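Four Armies In: A Chat With Perla Varela

Perla Varela has been painting miniatures for 26 years and still gets giddy over a new box. I caught up with her after the Clumovham open day, where her skeleton warband had drawn a crowd all morning.

"I started with my brother's leftovers," she says. "Horrible thick green paint, no undercoat. I loved them!"

She's now on her fourth army, a 2000-point force of river spirits for Sostelent, and it's gorgeous. The cloaks fade from deep teal to almost white – all done with a brush, no airbrush anywhere.

"Thin coats. I know everyone says it, but I put six or seven on those cloaks. Then a purple wash in the folds, and back up again with the teal."

And the bases? "Cork, sand and old tea leaves. Dry the tea properly or you'll be sorry."

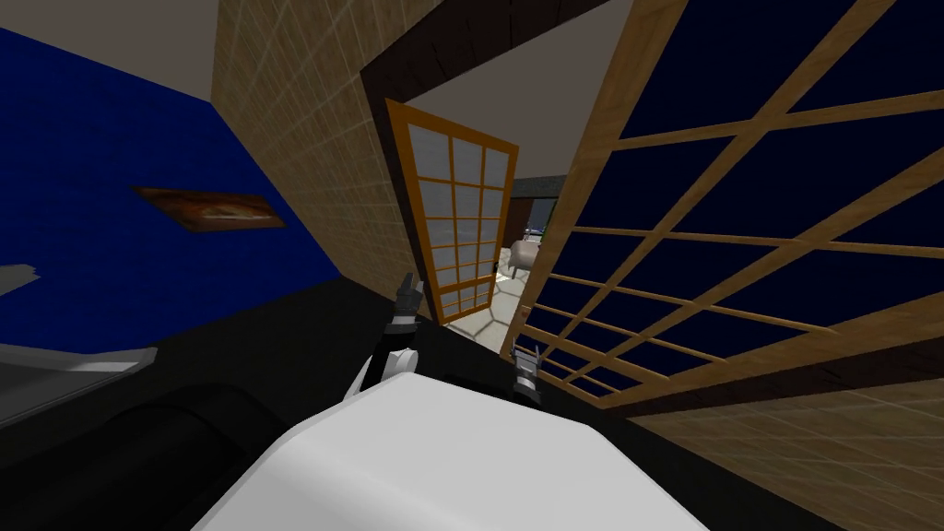
Blue wall, small picture in a thin dark frame.

She lost her last game to Ebenezer Aryee, whose cavalry went straight through her middle, and she's still laughing about it. "I'd spent since March painting that front rank. They lasted one turn."

Next up is a river troll, the biggest model she's tried. "I've built the legs and I've already changed my mind about the skin twice."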